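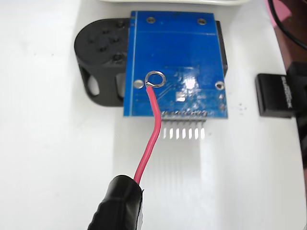
Datonmont, 26/02/2019

White film left on board after cleaning off flux

Print | E-mail

I have a small interface board for a soil moisture logger. It is hand soldered with Trovska no-clean flux, the pen type, and leaded wire. The input stage is high impedance and I would like it to hold its calibration through damp weather. The previous version did not. It sat in a vented case in a greenhouse and by August the zero reading was wandering badly in the mornings and recovering by midday.

I assumed the flux was responsible and have started cleaning the new boards. The method so far is isopropyl alcohol and an old toothbrush, then a wipe with kitchen paper. While wet the board looks perfect. Once it has dried there is a dull white film between the pads, worse near the connector. If I wipe again it moves about and comes back. Under a loupe it looks like frost.

I have three questions. Is the film harmful or only ugly? What should I be doing differently? And is it better to leave no-clean flux alone, given the name? I have read firm statements in both directions and no measurements to go with either.

I don't own an ultrasonic bath and would prefer not to buy one for a handful of boards.

posted by Penley

Print | E-mail

Trygve Isaksson

The film is mostly flux that has been dissolved, spread thinly and left behind when the alcohol evaporated. Alcohol does not remove anything by itself. It carries the residue, and if the liquid stays on the board the residue stays too. Your wipe takes away some of it and distributes the remainder, so it appears to come back.

No-clean flux is meant to be heated fully and then left. When it has been through a proper soldering cycle the activators are largely used up and what is left is sealed in a hard resin. If you wash it halfway you break up the resin and expose whatever was inside. A half-cleaned board is often worse than one that was never touched. With a flux pen there is a further difficulty: the flux runs well beyond the joint to places the iron never reaches, and that part has not been heated enough to become harmless. So for a high impedance input, clean it, and clean it completely.
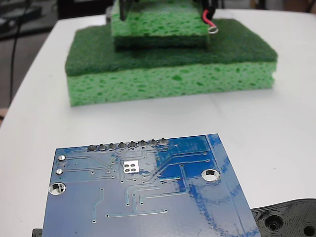 Circuit board, with stacked sponges behind.

Check what is in the bottle first. Chemist's rubbing alcohol may contain additives as well as water, and both leave marks. You want at least 90 per cent isopropyl, from a sealed container, with nothing else listed. Pour out what you need and discard it afterwards. Do not dip the brush back into the main bottle.

The procedure I use:

Do it on the same day as soldering if possible. Old residue is harder to shift.

Flood the board. Scrub with a short stiff brush, working towards one edge, and pay attention to the gaps under connectors.

Hold the board at an angle and rinse with fresh alcohol so that it runs off the lower edge. Repeat with more fresh alcohol. The rinse matters more than the scrubbing.

Blot with a lint-free wipe. Press and lift, do not drag. Kitchen paper sheds fibres, and fibres caught on joints hold moisture.

Leave it to dry somewhere warm for 4 hours before applying power or any coating. Alcohol trapped beneath parts takes longer to leave than you would expect.

If the film survives this, it may be a reaction product that alcohol does not dissolve. In that case use a cleaner made for the flux, or warm deionised water with a suitable detergent followed by a thorough deionised rinse. Tap water as the final rinse puts salts on the board and you are back where you started. Take care with anything unsealed, such as open switches, buzzers and some relays.

On your first question, measure it. Put a high-range meter across two adjacent unconnected pads, breathe gently on the board and watch. A clean board dips and recovers at once. A contaminated one falls a long way and takes its time. I have seen a board go down to 200 kilohms between neighbouring tracks like that, with nothing visible on it at all. The appearance is a poor guide either way.

Print | E-mail

Hemmin

I never clean mine and they all work. It says no-clean on the label. Probably your sensor.

Print | E-mail

greenhouse_logger

Agree with the first reply on rinsing. A few additions, as my equipment lives in much the same conditions.

Morning drift that clears by midday is consistent with surface leakage, but the sensor cable and its connector will do exactly the same. Before blaming the board, unplug the cable and fit a fixed resistor at the input terminals. Log overnight. If the zero still wanders, the leakage is on the board or in the connector shell. If it stays put, look at the cable entry and the probe. It took me most of a summer to get round to this test, and the fault was in the cable gland.

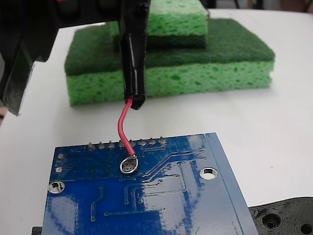
The other thing worth doing is to solder temporary leads last and clean after they come off. People wash a board carefully, then tack on a length of wire for testing, add a dab of flux to help it along and leave that dab in place. Insulation also wicks liquid. If a stranded lead is fitted when you rinse, dirty alcohol is drawn up between the strands and seeps back out later, leaving a ring around the pad. Either remove the lead first or keep that end uppermost while the board drains.

For the layout, if you are having another batch made, put a guard track around the high impedance node and drive it at the same potential. Leakage then has very little voltage across it and the standard of cleaning becomes less critical. Leave the solder mask off the guard. It costs nothing if there is room.

Coating comes after all that. Acrylic is the easiest to rework. It will not cure a dirty board, as water vapour passes through slowly and collects wherever there is something for it to dissolve. I put on 2 thin coats and mask the connector with tape.

A vented case is fine as long as the vent faces down.

Print | E-mail

Penley

Thank you. The bottle turned out to be a chemist's one with "and other ingredients" in small print, so that is going. I tried the breath test on an uncleaned board and on one of the filmy ones and the filmy one was clearly slower to recover. Will do the fixed resistor overnight before I touch anything else. The gland on mine is only hand tight.

Print | E-mail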